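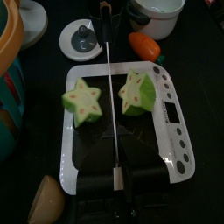
Does anyone know how small grants for refugee family centers get reported back to the donor? Our center in Sayce was given 3000 dollars in February 2020 for household kits and a children's corner, paid through a relief charity called Lulia. The agreement says "report by use" and nothing else. I can sort most of the spending, but some things could go under two headings. The toy cooktop with the dark panel and the row of buttons is one of them, as it was bought on the same receipt as the kitchen goods for the families. Do I split the receipt or put it all under one line?
Nest Pritchard

Split it. Donors look at what an item is for, and a toy is child activities even if it came from the kitchen aisle. Write the two amounts on the receipt copy, initial it, and use the same two headings in your report. We ran a similar grant with 12 families and did it this way - the report was accepted without questions. Also check your agreement for a limit on moving money between headings. Ours let us move up to 30 percent without asking, but that was our donor and yours may be different.
Angharad James

just email Lulia and ask, they must have a form
Ffion Kneath

Agree with Angharad about splitting. One thing to add: if the charity is passing on money from a government donor, it will have its own report due, and your deadline will be earlier than theirs. Ask for that date in writing. Ours was the end of March and we had 2 weeks' notice. Keep the original receipts too, and send copies only.
Morfudd Gronow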